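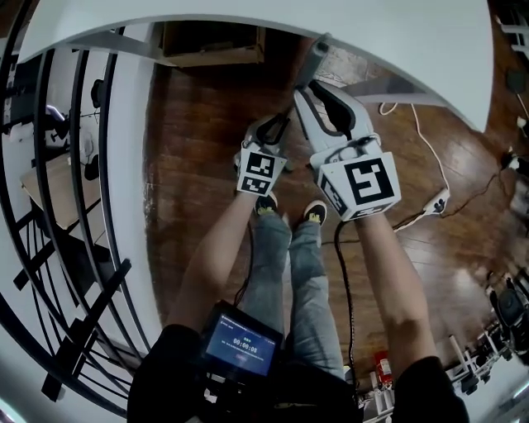

*Wood floor, both grippers in hand.*

August 2025

Water softener log, week two. Inlet hardness at the kitchen tap read 301 ppm in June, before the Nirach unit went in. Tonight's reading on the same tap was 90, which is still too high. The Prullier test strips agree with the drop kit to within one color step, so I trust the number.

Suspect the bypass valve. It turns to the stop but I can hear flow in the line with the handle fully over. Liswood lists the seal kit under two part numbers and the drawings are identical. Ordered the cheaper one.

Salt level down 13 mm since the last regeneration. Reset the cycle to every 293 gallons – the manual gives a table for this, but it assumes a larger resin tank than mine. Moved the start time to 2 a.m. so it stops running during showers.

Rosales store was out of pellets again and only had crystals. Bought two bags. Crystals bridge in a damp basement, so I will poke the tank with a broom handle on Fridays.

Kettle descaled. Shower head soaking in vinegar. Retest after the seal is in, cold side first, then the heater drain.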